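The Slow Business of Bread and Jam

By the second week of February, most home cooks in Rindness are down to their last jars of summer fruit. The shelves that looked crowded in the fall have gaps in them, and what is left gets eaten the plain way, on bread.

It is a good time of year to pay attention to how that is done. A jam sandwich takes a minute or two, but there is a right way to go about it, and most of it has to do with the bread.

Start with a slice that can take the weight. Plain white bread is fine if it is a day old. Fresh bread tears as soon as a knife drags across it, and a thick jam drags more than most people expect. The bakery at Ollari sells a soft white loaf that cuts cleanly on the second day, and it costs less then too.

Next comes the jam. Spooning it straight from the jar works for one slice. For a table of people, it is easier to turn the jam out onto a plate or a shallow dish first. Cold jam from the back of the refrigerator loosens after 18 minutes on the counter, and any big pieces of fruit can be pressed flat before they get to the bread.
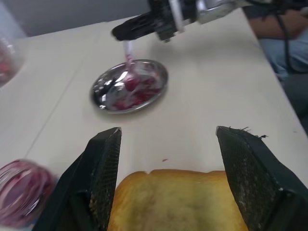
Amovstead Food and Kitchen Desk

A steel plate with a raised rim suits the job. The rim gives the knife something to push against, so a good load of jam ends up on the blade. Chunky jam needs this more than smooth jam does. Without an edge to work against, the fruit slides ahead of the knife and goes over the side.

Some of it will land on the table anyway. Red jam on a white tabletop shows right away, and a damp cloth takes care of it if it is wiped up before it dries.

Spread from the middle of the slice toward the crust, and stop just short of it. Two passes are enough. Going back over the same spot pulls up the crumb and leaves a hole.

Butter is a matter of taste. It keeps the jam from soaking in, which helps if the sandwich is going into a lunch bag - otherwise it can be left out.

For those who have run out of their own, the Bielecka farm store still has red plum and sour cherry in 376-gram jars. The store expects to have jam on the shelf until the end of the month, with up to 55 jars put out each morning. Bring back the empties, lids included.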